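Gripper open day at Plitby, December

We went to Plitby on a Tuesday to see the hand-held grippers and the three finger sets they have been comparing since summer. The visit was open to anyone who had signed up, and the group was small enough that everybody got a turn. I went because our own shop is deciding between buying a finished gripper and building one, and I wanted to hold a few before we spent money.

The building is at the far end of the business park, past the tire warehouse. Parking is in the back. Doors opened at nine and the talk began about twenty minutes later, once the projector had been found.

The talk was short. Plitby does not make arms. They make the hand-held tool, the fingers and the camera mount, and they test them against parts from other suppliers. The tool is squeezed by a person to collect demonstrations, and the same fingers then go on an arm, so the camera sees the same pads in the same place both times. Most of the people in the room knew this already and the speaker moved through it quickly.

After that we were split up between the benches. The comparison was between the Jivia fingers, which are a hard printed shell with a thin rubber face, the Gatchalian fingers, which bend along their whole length, and Plitby's own block pads. All three fit the same carriage with 2 screws per finger. Changing a set took me a few minutes the first time, mostly spent looking for the right hex key.

The household bench was the one I stayed at longest. The tasks were simple: pick up a cup, put it in a basket, take it out again, move the basket. Everyone used the same objects so that the finger sets could be compared fairly. Plitby keeps a sheet for each set and had logged 142 attempts on this bench before we arrived.

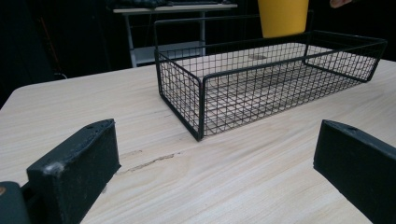
Household bench with the block pads fitted: wire basket on the table, yellow cup above its far side.

The block pads were the easiest to start with. They are wide, and you do not need to line up very carefully. On the cup they held well as long as I came in level. When I came in tilted, the cup turned between the pads and I had to set it down and try again. The weak point is the view. With pads that large, a good part of each lower corner of the camera picture is taken up by the fingers, and small objects close to the tool disappear behind them. The staff agreed and said a narrower version is planned.

The Jivia fingers were better on the wire basket. The tip is thin enough to go through the mesh or hook under the rim, so lifting the basket by one side was possible. They were worse on the cup, where the rubber face touched only along a narrow line. I dropped it more than once.

The Gatchalian fingers were the ones I had expected to like. They wrap around a cup nicely and they forgive a bad approach. On the basket rim they bent away instead of gripping, and the basket slid along the table. For fruit or soft packages I would still consider them.

Wear was discussed at some length. The rubber face on the Jivia set can be peeled off and replaced. The block pads are swapped whole. I asked what a replacement pair costs and was told the price list would go out by email. It has not arrived as I write this.

The second half of the morning was about controllers. Plitby had the same arm running on its stock controller and on a Skerel unit, side by side, with identical fingers. The Skerel closed the gripper more smoothly and stopped sooner on contact. The stock controller was faster on the open moves. With the cup task the difference was small. With a paper carton it was clear – the stock controller dented the sides and the Skerel did not. The Skerel setup screen is crowded, though, and the force limit is buried two menus down.

Camera mounts got less time than I wanted. There was one wide lens and one very wide lens to try. The very wide one shows more of the room but makes the object look small until you are nearly on top of it. I preferred the plain wide lens for table work. Someone in our group preferred the other one for shelves, and I can see the point.

Lunch was sandwiches in the hallway. The afternoon was free time at the benches, and I went back to the basket with the Jivia set to try lifting it from the short end. It works if you go in low.

A few notes for anyone going to the next one. Sign up early. Wear sleeves that stay out of the way, as mine kept getting into the camera view. Bring an object of your own if you have a difficult one, because the staff are happy to put it on the bench. The tool is heavier than it looks and my wrist was tired by two o'clock.

We have asked Plitby for a loan of the block pads and the Jivia set, with the Skerel controller if one is free.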